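Robots and Routine Work
Course handout, Unit 2: Can it do the chores yet?
Revised 5th May

Read this before the lab. It sets out what we mean by a chore, why the sales videos are a poor guide, and what you should ask of any claim that a machine can "do the housework."

Start with the kind of job a simulator gives you. Both views are rendered, and both have an open two-finger gripper near wood-grain surfaces with dark red edging. 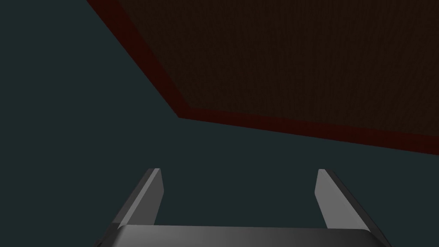
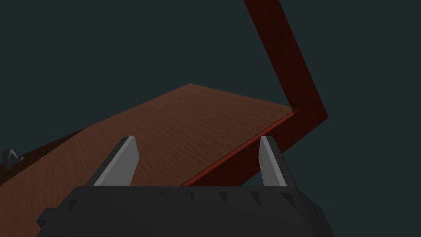 1. What counts as doing the job

A chore has a start state and an end state that a tired adult would accept. "The door is shut" is an end state. "The arm moved toward the door" isn't, though you will see it scored as partial credit in a surprising number of reports. In this course partial credit is recorded in its own column and never added to the success rate.

Look again at the second view. At far left there is a small gray curved fitting, like a handle or hook, and the gripper is nowhere near it. A person would know at a glance whether to pull it, turn it or leave it alone. A controller has to get that from somewhere, and in most published work it gets it from a human who wrote it into the task.

2. The Trandmont exercise

Last May we ran the Wura controller on the Trandmont furniture set in simulation. It made 417 attempts and met the end state in 377 of them. That sounds fine until you read the logs. Every attempt began from one of 11 starting positions, all chosen by us, and the furniture never moved. When we shifted the cabinet by the width of a hand, the controller reached for where the cabinet used to be.

I don't call that opening a cabinet. It is a memorized reach with a good score.

3. Shop floor and home

Shops have an easier time of it. Parts arrive in fixtures, the lighting stays put, and someone is paid to clear a jam. The Zolatel packing cell we discuss in week 2 works well for exactly those reasons, and its makers are fairly open about how much of the floor had to be rebuilt around it. No one is going to rebuild a kitchen for a dish rack – or they shouldn't have to.

The Apaza home trials are the better comparison. Read the appendix before the summary. The appendix says how often a person stepped in.

4. Questions to bring to the lab

Who set the starting position, and how many were tried?
Does the end state match what the owner of the house would call finished?
Was a failed grasp retried, and was the retry counted?
How long did the job take – and how long by hand?
Was any of it run on real hardware?

Write your answers on one page. If a report doesn't say, put "not stated" and move on. Don't guess in its favor.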